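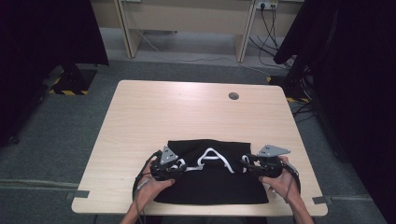 Skundora is a small collection of written records about folding clothes on a table. Each record tells which garment was folded, which fold was used, in what order the parts were turned over, and what the finished piece looked like from above. The name of a fold is often less useful than the shape it leaves. A dark garment in a rough rectangle, with the white print of curved lines running across the upper part, has the print on the outside, and for our purpose this is the first thing to write down. The color comes second and the size comes third.

This file describes version 2 of the collection. Please read it before you use the tables, also if you have worked with the first version, as some columns have changed their meaning.

Last change to this file: 11/13/20

Contents

records.csv - the main table, one line for one folded garment
garments.csv - the list of garments, with type, color, print and fabric
folds.txt - description of each fold in words, step by step
terms.txt - the words we use for the parts of a garment
changes.txt - what is different from the first version

The main table has 334 records. The plan was to have 400, but records with no clear end shape were taken out, and we have not replaced them. The numbers of the removed records are not used again, so there are gaps in the first column. Please do not fill these gaps if you make your own copy.

Where the records come from

The work began as a help for the clothes store of Hodeck, a small shop for printed shirts. The shirts there were folded differently by every person who had a shift, and the piles on the shelf did not have the same width. A customer took one shirt out and the pile fell over. In February we wrote the first folding sheet for the shop, on paper, and later this sheet became folds.txt.

The second part comes from Hindel, where the clothes are mostly plain and heavier. The records from Hindel have the letter H at the end of their number. The fold words are the same in both parts, but the Hindel records have no entry for the print, except where a garment has a logo on the chest.

What a record contains

number - the number of the record
garment - the key to the line in garments.csv
start - how the garment was lying before the first fold: flat, half flat, or in a heap
face - front up or front down at the start
fold - the name of the fold, as in folds.txt
steps - the steps in their order, separated by semicolons
end_shape - rectangle, rough rectangle, square, roll, or other
print_out - yes, no, part, or empty
remarks - free text

The difference between "rectangle" and "rough rectangle" is the question we get most often. We write "rectangle" when all four sides are straight and no sleeve or hem comes out. We write "rough rectangle" when the shape is clear, but at least one side is not straight. Most of the T-shirts are in the second group, and this is normal. A T-shirt does not need to be perfect to lie well in a pile.

The column print_out says if the print can be seen on the finished piece. "Part" means that some of it goes around an edge or under a layer. If the garment has no print, the field is empty. It is not "no". In the first version we had mixed these two cases, and it is corrected now in all records that we could check.

Types of garment

There are 12 types in garments.csv. The T-shirt with short sleeves is the biggest group. After it come the T-shirt with long sleeves, the sweatshirt and the polo shirt. The other types have only a few records each, and we do not recommend to draw any conclusion from them. The type "scarf" was added at the end and has an unusual set of steps, please look at the remarks.

For color we use everyday words: black, gray, white, dark blue and so on. We do not write "charcoal" or "off-white". When a print has more than one color, the field has the color which covers the most of it.

The table

The table has its own influence on the fold. We prefer a light, smooth top for dark clothes, so that the border of the garment is easy to follow with the eyes. On a dark top a black sleeve can stay under the body and one does not notice it until the shirt is lifted. The near edge is also important. We fold with the collar or the hem parallel to this edge, and when the garment is turned, it should be parallel again before the next step.

The corners of a table can be rounded, so do not use a corner to check if a fold is square. Use the long edge. A strip of tape at each end of the edge can help to keep the same working area, but the records do not depend on it.

Please keep the top free from crumbs and loose threads. Black cotton shows everything.

How to do the basic fold

The complete text is in folds.txt. What follows is the short form for the T-shirt, named "flat four" in the table.

Lay the shirt on its front and pull the hem until the back is smooth. Turn one side toward the middle, with the sleeve, and bring the sleeve back so it lies along the outer edge. Do the same with the other side. Hold the hem at both corners and bring it up to the collar. If the shirt is long, fold the lower third first and then the rest. Turn the piece over and put the palms at both sides to make them straight.

It is better to hold the shirt at both sides at the same time when you move it. If you hold only one side, the upper layer goes forward and the lower layer stays where it was. Then the print is not in the middle any more. Several records have the remark "layers moved", and in most of them the reason is this one.

Remarks about black fabric

Black garments were the most difficult to record. A fold in a white shirt makes a shadow and one can see it from the other side of the table. In black fabric the shadow and the cloth have nearly the same color, and the layers must be found by their edges. Soft fabric makes it more difficult again, as it falls in wide folds and does not keep a sharp line.

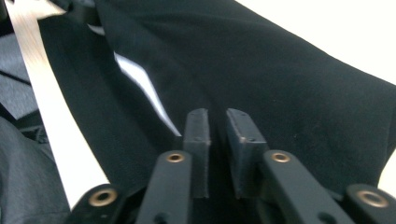 Figure 2. Soft black fabric in broad folds, with a narrow white patch visible between two layers. The patch may be a lining or the surface under the cloth.

For such cases there is a rule in terms.txt. If something light can be seen between two layers, and the writer of the record is not sure what it is, the word is "light gap". We do not write "label", "print" or "lining" by guess. A light gap can be many things, and a wrong word in the remarks makes more trouble than a general one. When the garment is opened later and the thing is clear, the remark can be changed, and the old word is kept in brackets.

We also use the word "band" for a strip of fabric that looks a little lighter than the rest, when the material catches the light at another angle. A band is not a stain and not a different fabric. In the first version some bands were recorded as "faded", and we ask you to be careful with that word if you still work with the old tables.

Known problems

The start value "half flat" was used differently at Hodeck and at Hindel. At Hodeck it means that one sleeve is under the body. At Hindel it means any state between flat and heap. We did not find a good way to unify it.

The roll folds have too few steps in the table. The rolling itself is one step, but the smoothing before it was often not written.

For sweatshirts with a hood, the position of the hood is only in the remarks. A separate column is planned.

Some fabric names were taken from the label in the collar and some were given by touch. The column fabric_source in garments.csv tells you which one it is - "label" or "hand". Please use the "hand" entries with care, especially for polyester that is brushed on the surface.

Use in other projects

The fold descriptions are also used in Tawhiri, our guide for packing a small suitcase. The names of the folds are the same there, but the order of the steps can be different, as a packed shirt must be narrow and a shirt on the shelf must be wide. If you find a difference between the two texts, for the shelf this one is valid.

You may copy, change and print the tables and the folding sheet, also for a shop. Please keep the name Skundora and the version number with them. Corrections are welcome, best with the number of the record and one sentence that says what is wrong. For a new fold, please send the steps in the format of folds.txt and write if the piece was turned over at the end.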